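4. Findings

4.1 How people came to take part

The interviews do not support the idea that most people at the Tostunport protests were brought there by an organization. Of the groups that signed the first call, only the tenants' federation had a membership list of any size, and its own records show that few members came to the opening rally. People told us they heard of it from a cousin, a coworker, or the person ahead of them in line at a bakery. Several had walked past on the way home and stayed. One man had gone to return a drill to a friend who lived on the square and did not leave until after midnight.

This matters for how the movement's demands should be read. The printed list had 11 points, beginning with the repeal of the assembly ordinance and ending with free bus travel for students. Respondents could usually name two or three. The ordinance came up in almost every interview, and so did the conduct of the city police. The points on pension reform and the electoral roll, which took up most of the organizers' meeting time, were mentioned mainly by organizers.

Šimko argues that long lists of demands weaken a movement because the authorities can grant the cheapest item and claim to have listened. We find some evidence for this. In November the council restored the late tram service, which was point eight, and the mayor referred to it in four later speeches as proof of dialogue. Respondents who did not belong to any group tended to see the tram decision as a small win. Those who did belong to one were more likely to call it an insult.

4.2 Numbers and the permit limit

The ordinance allowed a standing gathering of up to 300 people without a permit. Above that figure, a named person had to apply and accept liability for damage. In the first weeks the organizers kept to the limit by splitting the crowd between the main square and Malý Park, a short walk downhill. Marshals with whistles sent newcomers to whichever place was less full. The police accepted this for a while and then began treating the two as one event.

Estimates of the largest rally differ, as is usual. The police gave a figure of 3,000 on the night. The count made by the student group Terow, which used clickers at the four street entrances, came to 3,898. The two numbers are closer than those reported for most events of this kind, and neither side made much of the difference. We use the Terow figure in Table 2 because its method was written down and could be checked, but readers should note that people who left and returned by another street were counted twice.

After that rally the named applicant was fined. The fine was paid through a collection in less than a week. Five respondents said that this, more than any speech, was the moment they felt they belonged to something. Two others said it was the moment they stopped going, as they expected the next fine to fall on someone with fewer friends.

4.3 Moving indoors

When the square was closed for repaving, weekly meetings moved to rooms in the Brorkent district. The move changed who attended. Older people came more often, having somewhere to sit down. Parents of small children came less often, and the number of first-time visitors fell sharply. Meetings got longer. The minutes for the outdoor assemblies run to a page or less, while those for the indoor ones are sometimes nine or ten pages and include long exchanges about procedure.
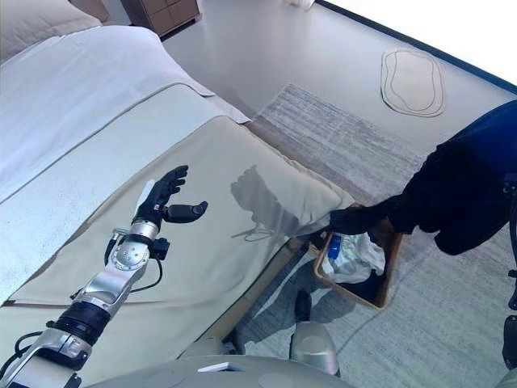

Figure 3. Bed with white bedding and a beige runner; robotic arm and open hand in the foreground.

Natália Baláž told us that the rooms had made everyone polite and that she did not trust it. In the square, she said, a person who disagreed would shout and then be handed a cup of tea; indoors the same person raised a hand, waited for a turn, and did not come back the next week. She thought the movement had lost more people to the speaking list than to the police.

Her view was shared by some respondents but not by all. Those who had trouble hearing outdoors, or who had been afraid of arrest, described the indoor meetings as the first in which they could follow a discussion to the end. Votes taken indoors were recorded, so it was possible to go back and see what had been agreed. The decision to drop the list of demands to four points was made in this way, after three meetings.

The reduced list kept the ordinance and the police complaints board. It left out the electoral roll, and the two groups that had pressed hardest for that item withdrew within a month. We return to their departure in Section 5, where the withdrawal letters are compared with the minutes of the meetings they refer to.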